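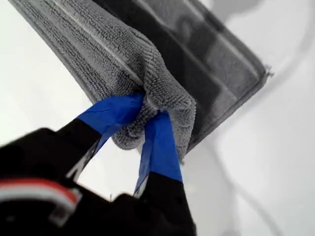 Taped fingertips on a gray microfiber towel. Check the tape before every run.

Workshop tips: when the folding arm drops the towel

The people who sell these arms will tell you cloth is a solved problem. I have my doubts. Ours folded fine for 256 towels, and on the next one it let go halfway through the lift and carried on folding air. The Mesteo software logged it as a success. What follows is what I'd check, in the order I'd check it.

Stop it properly first. Pause in the Mesteo app is not a stop. The motors stay live and the fingers can close again when you clear the message. Hit the red button, wait for the arm to settle, then reach in.

Look at the tape. Blue tape over the fingertips does help with grip, but it creases, and a creased strip lets looped fabric slide. Peel it, wipe the finger with rubbing alcohol, let it dry, put on a fresh strip. Replace both fingers at once, even if only one looks bad.

Don't just turn up the force. That was the Winik help line's first answer. We went from 323 to 461 on their scale (they never say what the units are) and got pulled loops and a motor warning. It's back at 323 and staying there.

Watch what it grabs. Microfiber bunches up thick, and the fingers will happily close on the top layer while the rest of the towel slips away. A hemmed corner is a better target than the middle. Trim any loose tufts along the edge with scissors, well away from the arm.

Skip fabric softener. Oei sells a "robot safe" one. I tried it and saw more drops, so plain detergent for me.

Don't trust the counter. Ours says 4,000 good folds. It counts closed fingers, and fingers close just as well on nothing. Go by the stack on the table.

Keep sleeves, cords and kids back – the Fakusness guard kit covers the base and leaves the fingers wide open. A strip of floor tape at full reach costs a couple of dollars.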